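Stindside Manipulation Laboratory
The laboratory is pleased to share an update on the Davley demonstration set, the collection of recorded examples from which our tabletop sorting policy is trained. Thread follows.

Stindside Manipulation Laboratory
The set now holds 3150 accepted episodes. Each one is a single task, carried out by a trained operator and recorded from the wrist camera together with joint positions and gripper width.

Stindside Manipulation Laboratory
Collection is led by Ysaline Cordier. Review is led by Régis Lebrun and is kept separate from collection. Operators do not grade their own episodes.

Stindside Manipulation Laboratory
In the most recent round, 103 episodes were set aside at review. Most had an incorrect task label or a gap in the gripper signal. They remain in storage and are excluded from training.

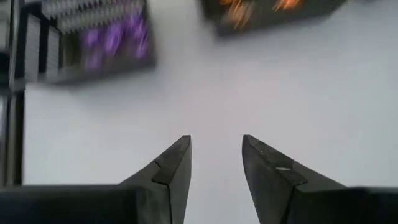
Stindside Manipulation Laboratory
Our review rules on motion blur have been revised. Under the earlier rules, an episode could be rejected if too many of its wrist views were smeared. A view in which the fingers are crisp and the containers beyond them are streaks of purple and orange is now accepted, provided the joint record is complete. The policy will meet such views whenever the arm moves at working speed, and it should meet them in training as well.

Stindside Manipulation Laboratory
Episodes rejected for blur alone under the earlier rules will be reviewed again. Gaspard Hamel is preparing the list. Partners who hold a copy of the set will receive the revised index and need not download the recordings a second time.

Stindside Manipulation Laboratory
Operators are reminded that approach and withdrawal are part of the episode. Please do not stop the recording as soon as an object has been released. The arm should first return to its rest position.

Stindside Manipulation Laboratory
A further 500 episodes are planned before the end of December, divided among 4 operators. Container positions will be changed between episodes according to the printed schedule at each station.

Stindside Manipulation Laboratory
Questions on the file format may be addressed to Milagros Evangelista. Requests for access should go to Aurélien Pruvost and should name the institution and the intended use.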